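4 Setting up the livestream for a service

Read this section before the first broadcast of a season. It covers the Virkik encoder and the Brolimier sound desk as installed at Skisholm parish church. Recording without broadcasting is covered in section 5.

4.1 Before you start

The encoder needs 7 minutes to start up and find the network. Allow 40 minutes in all before the opening hymn. The order of service must be final by then, as the captions are loaded from it and can't be edited while the stream is live.

Note: During Lent the organ is silent on some dates. Check the rota sheet for February and March before choosing a sound preset.

4.2 Steps

1. Switch on the sound desk at the wall socket, then the encoder. Do not reverse this order.
2. Wait for the green light on the encoder to stop flashing.
3. On the desk, load preset 2 (spoken service), 3 (organ and choir) or 4 (Communion). Preset 1 is the factory setting and leaves the lectern microphone off.
4. Ask a reader to speak one verse at the lectern in a normal voice. Set the lectern fader so that the meter stays in the green.
5. Repeat step 4 at the altar. The altar microphone picks up page turns – keep its fader two marks below the lectern.
6. Open the Jaiswal caption program and load the order of service. Hymns appear as separate entries. Check that each hymn has the right number of verses.
7. Press Preview. Check the sound on headphones, not on the loudspeakers.
8. Press Go Live 20 minutes before the service. The holding page with the church notices is shown until you press Start Service.

Caution: Do not press Stop during the silence after Communion. The encoder closes the broadcast at once and a new link has to be sent out.

4.3 Hymns and licences

Each hymn shown in the captions must carry its licence line. The song library holds 2,411 entries, and the line is added automatically for all of them. For a hymn typed in by hand, enter the author, the tune and the licence number in the last box.

4.4 After the blessing

1. Leave the stream running until the end of the closing voluntary.
2. Press End Service, then Stop.
3. Lower all faders and switch off the encoder, then the desk.

Faults should be written in the log in the vestry and reported to Harish Kanaujia, who holds the desk password.
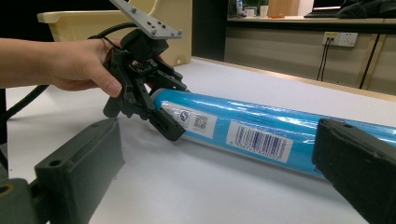 Can the prayers for named people be left out of the recording?
Press Mute Stream before the names are read and press it again afterwards. The picture carries on, the sound stops in both the broadcast and the recording, and the captions show the words "Prayers continue in church".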